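4.2 거울 앞에서 카메라와 컨트롤러 바꿔 보기

앞 절의 주방 실험이 꽤 잘 풀려서, 솔직히 욕실도 금방 끝날 줄 알았어요. 그런데 Trandthorpe 과제 묶음 가운데 제가 제일 오래 붙들고 있었던 게 바로 이 세면대입니다. 이 절에서는 머리 카메라와 손목 카메라를 어떻게 섞어 썼을 때 수건을 제대로 집는지, 그리고 조종 신호를 팔 동작으로 바꿔 주는 컨트롤러를 Nurkel에서 Cosley로 바꾸면 손맛과 데이터가 얼마나 달라지는지를 적어 둡니다. 그리퍼는 비교 내내 그대로 두었습니다.

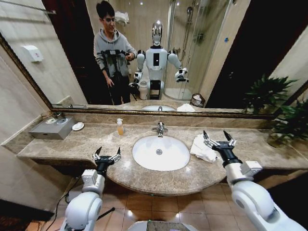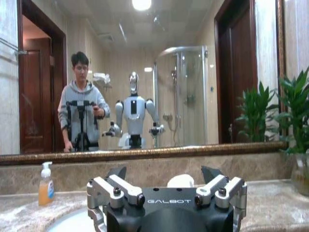
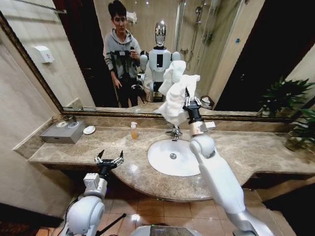 그림 5. 욕실 세면대에서의 수건 과제. 첫 번째와 세 번째는 머리 카메라, 두 번째는 손목 카메라 영상.

4.2.1 과제와 설정

비교 대상 컨트롤러는 두 가지입니다. Nurkel은 조종 장치의 손잡이 자세를 받아서 말단 자세를 먼저 정하고 역기구학을 푸는 방식이고, Cosley는 관절 속도를 바로 내보내면서 특이점 근처에서만 슬쩍 감속을 거는 방식이에요. 둘 다 우리 연구실에서 쓰려고 만든 것이라 매끈한 사용 설명서 같은 건 없고, 파라미터 파일 맨 위에 붙은 주석이 사실상 설명서 노릇을 합니다. 조종은 같은 두 사람이 번갈아 맡았습니다. 한 사람이 한 컨트롤러만 계속 쓰면 사람 차이와 컨트롤러 차이가 뒤엉켜 버리니까, 오전과 오후에 서로 바꿔 잡게 했어요.

과제는 여섯 가지였고 전부 세면대 위에서 이루어집니다. 구겨진 수건 집기, 집은 수건을 세면대 위로 옮기기, 물비누 병을 살짝 밀어 자리 바꾸기, 작은 접시 밀기, 수건을 상판에 내려놓기, 그리고 내려놓은 수건의 한쪽 끝을 잡아당겨 펴기. 목록만 보면 정말 별것 아닌 동작들이죠! 그런데 수건은 매번 다르게 구겨지고, 대리석 상판은 무늬가 수건 그림자와 헷갈리고, 무엇보다 커다란 거울이 카메라 앞을 떡하니 차지합니다. 모은 에피소드는 거의 1,980개이고, 중간에 통신이 끊긴 것은 처음부터 빼고 센 숫자입니다.

수건 시작 위치는 일부러 자로 재서 맞추지 않았어요. 대신 세면대 오른쪽 상판이라는 조건만 주고 손으로 툭 던져 놓았습니다. 재현성이 떨어진다는 지적을 받을 수 있다는 건 압니다. 그래도 저는 실제 욕실에서 수건이 격자점 위에 놓여 있는 걸 본 적이 없어서, 이쪽이 더 쓸모 있는 비교라고 생각했습니다. 물비누 병과 접시도 마찬가지로 대략의 구역만 정해 두었습니다.

4.2.2 거울이 카메라마다 다르게 말썽이더라

제일 먼저 부딪힌 건 거울입니다. 머리 카메라에서는 세면대와 양팔이 한꺼번에 들어오니까 작업 공간을 파악하기에는 참 편해요. 문제는 그 위쪽으로 거울 속 로봇과 조종자까지 같이 들어온다는 점입니다. 그림 5의 세 번째를 보면 오른쪽 그리퍼가 수건을 든 채 거울 아래쪽과 겹쳐 있고, 거울 안에도 수건이 또 있습니다. 사람 눈에는 당연히 어느 쪽이 진짜인지 보이는데, 깊이 추정 결과를 띄워 보면 거울 면이 통째로 방 하나만큼 뒤로 꺼져 있었습니다. 수건 윤곽이 그 꺼진 영역 안으로 번져 들어가면 파지점 후보가 벽 너머에 찍히기도 했고요. 처음 그걸 봤을 때는 좌표계 변환을 잘못 걸어 놓은 줄 알고 반나절을 캘리브레이션에 썼습니다.

그러면 손목 카메라는 괜찮으냐 하면, 그것도 아니에요. 가까이서 보니까 손가락 끝과 상판 사이의 간격은 훨씬 잘 보입니다. 그런데 그림 5의 두 번째처럼 손목이 거울 쪽을 향한 자세에서는 화면 위쪽 대부분이 거울이에요. 정작 작업에 필요한 상판은 아래쪽에 좁게 깔리고, 그리퍼 몸체 바로 뒤의 작은 흰 물체는 일부가 가려져서 무엇인지 단정하기도 어렵습니다. 정책 학습용 입력으로 넣을 때는 이게 꽤 아픈 부분이었습니다. 네트워크가 손끝보다 거울 속에서 움직이는 사람에게 더 반응하는 경우가 있었거든요. 조종자가 자세를 바꾸면 그 모습이 거울에 그대로 비치니까, 어찌 보면 정답을 훔쳐볼 수 있는 창문을 하나 달아 준 셈입니다.

이 누설이 실제로 영향을 주는지 보려고 거울 영역을 마스크로 덮은 입력과 덮지 않은 입력을 따로 학습시켰습니다. 마스크는 머리 카메라에서는 고정 다각형으로 충분했고, 손목 카메라에서는 팔 자세로부터 거울 평면을 투영해서 매 순간 다시 그렸어요. 거울 틀이 금빛과 청동색 사이의 톤이라 조명에 따라 밝기가 들쭉날쭉해서, 색으로 경계를 찾으려던 첫 시도는 깨끗이 접었습니다. 평면 투영 쪽은 손목이 빠르게 돌 때 마스크가 살짝 늦게 따라오는 버릇이 있는데, 이번 비교에서는 고치지 않고 그대로 썼습니다.

마스크를 덮은 쪽은 수건 집기와 옮기기에서 눈에 띄게 차분해졌습니다. 반대로 접시 밀기에서는 별 차이를 못 느꼈어요. 접시는 상판 뒤쪽 가까이 있어서 그 자리에서는 마스크 가장자리가 물체 윗부분을 조금 먹어 버리는 일이 있었고, 좋아진 만큼 나빠진 게 아닌가 짐작만 하고 있습니다. 화분 잎도 은근히 성가셨습니다. 뾰족한 잎이 상판 오른쪽 끝과 거울 모서리에 걸쳐 있으니 마스크를 어디서 끊어야 할지 애매했고, 저는 결국 잎은 그냥 두기로 했습니다.

4.2.3 Nurkel과 Cosley를 번갈아 잡아 본 느낌

조종자 입장에서 먼저 말하자면, Nurkel은 처음 잡는 사람도 금세 익숙해집니다. 손을 앞으로 내밀면 그리퍼가 앞으로 가니까요. 그림 5의 첫 번째처럼 오른쪽 그리퍼를 벌린 채 수건 위에 올려 둔 자세에서 바로 아래로 내려가는 동작, 이런 건 Nurkel이 정말 시원시원합니다. 다만 세면대 앞턱 근처까지 팔을 접어 당기면 팔꿈치가 갑자기 다른 해로 넘어가려고 움찔하는 일이 있었어요. 옆에서 보면 별것 아닌 떨림인데, 수건을 잡고 있을 때는 그 떨림 한 번에 천이 손가락 사이에서 미끄러집니다.

Cosley는 정반대의 성격이에요. 처음에는 답답합니다. 손목을 돌리려고 했는데 어깨가 따라 움직이는 느낌이 있고, 원하는 곳에 정확히 세우려면 한 박자 먼저 멈춰야 해요. 그런데 일단 몸에 익으면 수건을 든 상태의 움직임이 훨씬 고릅니다. 팔을 들어 올리는 동안 수건이 덜 흔들리고, 덜 흔들리니 손목 영상도 덜 번집니다. 저는 원래 Nurkel 쪽을 응원하고 있었는데(제가 코드를 더 많이 썼으니까요) 수건 옮기기만큼은 Cosley 손을 들어 줄 수밖에 없었습니다.

물비누 병 밀기에서는 또 이야기가 달라집니다. 이 과제는 손가락 끝을 병 옆면에 살짝 대고 수평으로 밀어야 하는데, Cosley로는 접촉하는 순간의 높이가 조금씩 흘러서 병 위쪽을 건드리기 쉬웠어요. 위쪽을 밀면 병은 미끄러지는 대신 기울어집니다. Nurkel에서는 높이 축을 잠가 둘 수 있어서 이런 일이 드물었습니다. Cosley에도 비슷한 잠금을 넣어 볼까 했지만, 그러면 관절 속도를 바로 내보낸다는 본래 성격이 흐려져서 비교가 이상해질 것 같아 손대지 않았습니다.

한 가지 털어놓을 것도 있습니다. 중간에 Cosley의 감속 문턱값을 한 번 바꿨어요. Vídalín에서 쓰던 값을 그대로 가져왔더니 팔을 거의 뻗은 자세에서 너무 일찍 느려져서 상판 안쪽에 있는 물체에 닿기가 힘들었거든요. 바꾸기 전에 모은 에피소드는 컨트롤러 비교에는 넣지 않고 카메라 비교에만 사용했습니다. 표를 읽으실 때 두 비교의 에피소드 집합이 다르다는 점을 꼭 염두에 두셨으면 합니다.

4.2.4 둘을 합쳐서 보면

카메라와 컨트롤러를 따로따로 바꿔 본 뒤에 조합으로도 돌려 봤는데, 여기서 조금 재미있는 일이 있었습니다. 머리 카메라만 쓸 때는 컨트롤러 차이가 꽤 크게 느껴지다가, 손목 카메라를 더하면 그 차이가 줄어들어요. 제 해석은 이렇습니다. Nurkel의 움찔거림은 손목 영상에서는 화면 전체의 흔들림으로 또렷하게 드러나서, 정책이 그 순간에는 그리퍼를 닫지 않고 잠깐 기다리는 쪽으로 배운 것 같습니다. 머리 카메라에서는 같은 떨림이 팔 끝의 작은 움직임으로만 보이니 그런 신호를 잡아내기 어려웠을 테고요. 다만 이건 로그를 넘겨 보며 세운 가설이고, 따로 떼어 검증하지는 못했습니다.

손목 카메라만 쓰는 조합은 기대보다 약했습니다. 수건을 집기 직전까지는 좋은데, 집고 나면 천이 화면 아래쪽을 덮어 버려서 어디에 내려놓아야 할지 감을 잃습니다. 머리 카메라가 그때 세면대 윤곽을 잡아 주는 게 생각보다 큰 역할을 하더라고요. 흰 타원형 세면대는 상판과 색이 잘 갈려서 기준점으로 쓰기에도 좋았습니다. 그래서 이후 절의 실험은 전부 머리와 손목 카메라를 같이 쓰고 거울 마스크를 켠 설정으로 진행했습니다.

컨트롤러는 하나로 통일하지 않았습니다. 천을 드는 과제에는 Cosley, 딱딱한 물체를 미는 과제에는 Nurkel을 썼어요. 수건 끝을 당겨 펴는 과제는 어느 쪽에 넣을지 마지막까지 망설였는데, 조종자들이 손에 힘이 덜 들어간다고 한 Cosley로 정했습니다. 과제마다 컨트롤러가 다르면 학습 데이터의 동작 분포가 갈라질 수 있다는 걱정은 저도 하고 있고, 이 부분은 5.1절에서 동작 표현을 말단 자세로 맞춘 다음 다시 다룹니다.

조명은 이번 비교에서 건드리지 않았습니다. 욕실 천장등은 내내 켜 두었고, 거울에 밝은 점이 맺히는 자세도 빼지 않고 데이터에 남겨 두었습니다. 등을 끈 상태에서 손목 카메라가 어떻게 되는지는 6월에 수집할 묶음에서 확인할 예정이고, 마스크가 늦게 따라오는 문제도 그때 같이 손볼 생각입니다.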